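Prasirstead Players' Help Board > Shooters and arcade > Perkelix

Is the "Instant Response" mode in Perkelix doing anything, or is it a placebo?
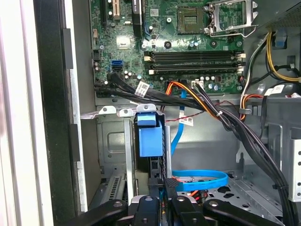 Inside a desktop tower, with the CPU socket open and both RAM slots empty.

Posted by Corey Ngata, Thu 5 June
Tags: perkelix, input lag, settings, pc version, sokol handheld

I've been playing Perkelix on the Sokol handheld since January and I'm decent at it without being any kind of expert. I can clear the first loop on Normal most nights and I die in the second loop at the same spot every time, the stage with the two gunboats that come in from behind.

The PC version was on sale so I bought it again, mostly for the bigger screen. It has an option the handheld doesn't: Settings, Display, Instant Response, with Off, On and On (Strict). The description in the menu says it "removes the wait between your hands and your ship." That's all it says. Undberg's patch notes say it was "added by popular demand" and leave it there.

I tried all three settings over a weekend and I can't tell if I'm kidding myself. With Strict on I felt faster, and I beat my handheld score by a fair bit. Then I switched it off, forgot I'd switched it off, and beat that score too. Half the posts in the store discussion swear the game is unplayable without it and the other half say it makes the scrolling stutter. None of them say how they tested.

So what I'd like to know is:

Does the setting do something real, and if so, what?

Is there a cost to leaving it on? The menu puts a little warning triangle beside Strict but there's no text when you hover over it.

Do scores with it on go to the same leaderboard as everyone else's? I don't want to find out later that I've been on some separate board.

I play with a wired pad on an ordinary 60 Hz monitor. Vertical sync is on because the tearing drives me mad. Please don't tell me to buy a new monitor, I've just bought the same game twice.

Zorica Grgić
Marked as most helpful

It's real, but it's smaller than the menu makes out, and your weekend wouldn't have shown you either way. Your scores went up because you played the same game for two days.

I was suspicious of it too, so I sat down and tested it the dull way. I pointed a phone in slow motion at my pad and my monitor together, tapped left, and stepped through the footage until the ship moved. I did 10 taps on each setting, on the first stage, before any enemies come in. Same pad, same monitor, vertical sync on for all of them.

Off: the ship moved six frames after the tap, give or take one on a couple of the taps.

On: it moved one frame sooner than Off most of the time. On a few taps there was no difference I could see.

On (Strict): three frames after the tap, and very steady.

Before anybody carves that into stone, a phone is a blunt tool for this. I'm judging when a thumb has pressed a button by looking at a thumb. The gap between Off and Strict is big enough that I trust it. The gap between Off and plain On is small enough that I don't, and if you told me plain On did nothing I couldn't prove you wrong.

As for what it's doing, Undberg haven't said, so anyone who tells you for certain is guessing. My guess is the boring one. With vertical sync on, a game can get a few pictures ahead and line them up waiting for the monitor. That keeps the motion smooth, but every picture in the line is older than what your thumb is doing now. Strict behaves as if it throws the line away and draws each picture at the last moment. If that's right then the cost is easy to work out: with no line there's no cushion, and whenever your computer takes too long over one picture you see a hitch.

That fits with what I got. The first four stages were fine. On the stage where the big carrier breaks up and fills the screen with bits, I had small hitches on Strict and none on Off. My computer is old and was never quick. Yours may sail through.

What I'd do in your place:

Set it to Strict and play the carrier stage in practice mode.
If it's smooth, leave it on and forget about it.
If it hitches, turn Debris down to Low before you give up on Strict. The extra bits don't do anything except cover up the bullets.
If it still hitches, go back to Off. A steady ship that's slightly late is far easier to play than a quick one that jumps.

I'd skip plain On altogether.

On the leaderboards, there's one board per difficulty and nothing in the replay details to say which mode you used. I checked my own entries after playing on both and they were on the same board. Whether that's fair is another matter, and I wouldn't bet on Undberg having thought about it.

One more thing. You say you die at the gunboats. They come from behind, off screen, on a fixed timer. I doubt that three frames of anything has much to do with it. Move to the upper third of the screen when the music drops out and stay there until you've seen both of them.

Keith Maihi

Placebo mate. People have been selling "faster" settings in shooters for as long as I've been playing them and it's always the same story. Somebody turns it on, has a good run, tells everyone it's the setting. Somebody has a bad run and says it's the stutter.

I've got 19 clears in Perkelix with it off and I've never once died and thought "that was lag." I died because I flew into a bullet. If you want to get better, play more, and watch some replays from people at the top of the board. Half of them are on the handheld, which doesn't even have the option.

Turn vertical sync off if you're that worried. It's free.

Comments on this answer

Zorica Grgić: He said in his post that he can't stand the tearing. Also "it's always the same story" isn't a test. I did post numbers, and you're welcome to repeat them and tell me I'm wrong. I'd be interested.

Keith Maihi: Numbers off a phone.

Zorica Grgić: Yes, I said so.

Tane Maihi: Your 19 clears are on Easy, Dad. I can see the board.

Keith Maihi: A clear's a clear.

Wiremu Nepia

I agree with most of what Zorica wrote, but there are a couple of things I'd check first, as they can make more difference than the menu setting and hardly anyone mentions them.

Look at your monitor's own menu. If it has a picture mode called Game or something like it, use that one. Mine was sitting on a film mode that smoothed everything, and changing it did more for me than Instant Response did. I won't put a figure on it, I only know that I noticed at once and so did my brother, who wasn't told what I'd changed. That's as close to a fair test as my house gets.

Check whether you're in a window or true full screen. Perkelix starts in borderless window and calls it "Full" in the menu, which I think is a cheek. The proper one is called "Exclusive" and it's on the next page. I've seen people claim Strict does nothing at all in borderless. I couldn't confirm that. For me it felt the same in both, but I wasn't filming my thumbs.

Be careful comparing with the Sokol version too. It's a different screen, different buttons, and you hold it closer to your face. The handheld port also slows down in heavy spots, and that slowdown helps you. If you learned the second loop on the Sokol, the PC version is going to feel quicker and meaner whatever you do in the settings. Some of what gets blamed on lag in the store posts is, I reckon, just the missing slowdown. There's an option called Classic Pace that puts it back. As far as I can tell that one does move you to another leaderboard, so read the screen before you switch it on.

I wouldn't read too much into the warning triangle. The same triangle is next to the Japanese voice option.

Corey Ngata (original poster)

Thanks. I was on borderless the whole time and had no idea. Switched to Exclusive, set Strict, and the carrier stage was smooth with Debris on Low. On High I got the hitches Zorica described.

I then got Tane's method off him by message, which is to have somebody else change the setting while you're out of the room and then write down which one you think it is. My partner did six rounds of that with me, Off or Strict only. I got five right. I wanted that to settle it, but I know you can get five out of six by luck if you're having that sort of day, so I'll do a longer run when she's forgiven me for the first one.

Still dying to the gunboats. The second one now, at least.

Has anyone asked Undberg what plain On is supposed to do?

Wiremu Nepia: I did, through the support form. They sent me a link to the patch notes.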